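Setting Up and Approving a Block-Line Task at a Shared Robot Station

Issued by the Oneck Laboratory, June 22, 2023. Applies to all stations in the Zavdale building.

Before you begin
Confirm that the station has passed its daily stop test. Record the result in the station log. A station without an entry may not be powered.

Step 1. Fix the work surface
Fasten the board to the table and try to move it by hand. If it shifts at all, tighten it and try again. Loose boards are the most frequent cause of rejected runs under the Zavden procedure.

Step 2. Place the blocks
Use the approved block set only. Keep part of the board clear so that the arm has room to approach and withdraw. A curved line is acceptable.
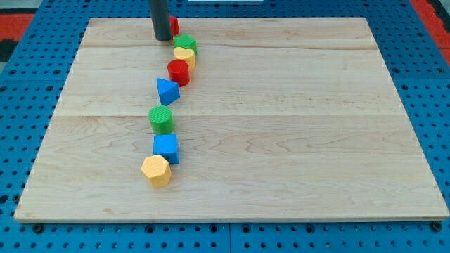

Step 3. Set the limits
For first runs, hold arm speed to 500 millimeters per second or less. The lowest permitted tool height must be entered before the arm is enabled — never during a run. Keep hands off the table while the arm is enabled.

Step 4. Run and record
Start with one slow pass and no contact. If the pass is clean, proceed to the task. Log each stop, planned or unplanned, on Form 522.

Step 5. Close out
Return the arm to its rest position and disable it. Completed forms are kept for 18 months in the Gajdoš cabinet.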